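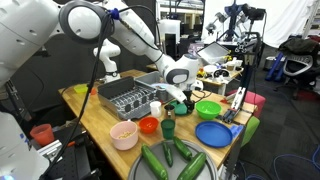

Can a robot do the washing-up yet?

witau_leonie
April 22, 2024
My sister reckons we'll all have one by the time her kids leave home. I'd settle for something that stacks a dish rack and doesn't smash my cups!

BeatW
Not a chance. Picking up one cup is easy, but a bowl of beans or grains? I'd be sweeping for 2 days.

v_moser
Bit harsh, Beat. We've got arms at work packing parts all night and they hardly drop a thing (better than me before coffee).

BeatW
Same part, same spot, every time. My kitchen's never the same twice.

witau_leonie
Fair, mine neither. Would you trust one with cucumbers, though?

v_moser
Whole ones, yes. Slicing, ask me in November.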